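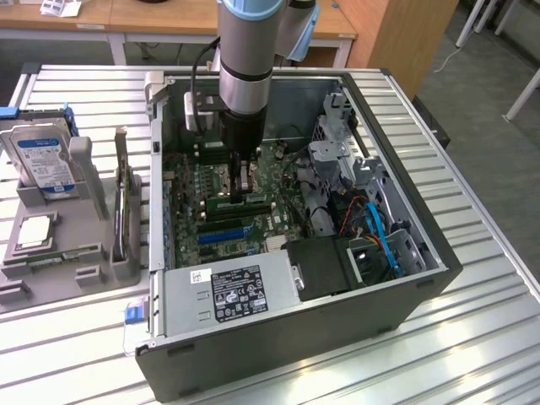

3. Motion Planning and Control

In our project Plilau, the planner must bring the two fingers down into an open computer case without touching the drive cage or the power supply. The gripper in the photo is just above the motherboard, near the memory slots. First we planned the whole path at once, but it needed up to 200 ms and often failed close to the cage. Now the path has 11 fixed waypoints, and only the last 40 mm are planned again from the camera pose. The force limit is checked in a separate thread. The code, 3,000 lines, was frozen on 5/6/19.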